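Movdale Two-Leg-Pair Counter Riser, reviewed by Kristine Ambrosio

Last updated: 25/05/2025

The Movdale riser is a small add-on shelf for pantries and deep counters. I bought it in November to get a second level out of a cabinet with 16 inches between shelves. It ships flat with a hex key, eight bolts and a single sheet of drawings. Assembly took 26 minutes, most of it spent squaring the legs before final tightening. Tighten the bolts in diagonal order or the unit will rock.

Canned goods are the obvious load, and a fair one. A standard vegetable can weighs about 500 grams full, and a double row is well within what the shelf is sold to carry. I saw no sag with a straightedge after six months. The finish chipped at one bolt hole during assembly and has not spread. 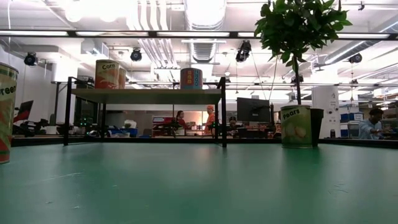 Does the riser need to be fixed to the cabinet?
For cans and jars it can stand free. Tall bottles raise the center of gravity, and for those I would put a screw through each rear foot.

The feet are the weak point. They are hard plastic caps, pressed in, and two came off when I slid the loaded shelf forward. The older Clametti riser has threaded feet with some height adjustment, useful on an uneven cabinet floor. Clametti charges more for it, and its shelf is shallower.

Cleaning is simple. A damp cloth removes flour and oil, but syrup collects in the joint between shelf and rail and has to be picked out with a toothpick.

I would buy the Movdale again for a level cabinet. Replacement foot caps are sold in bags of four.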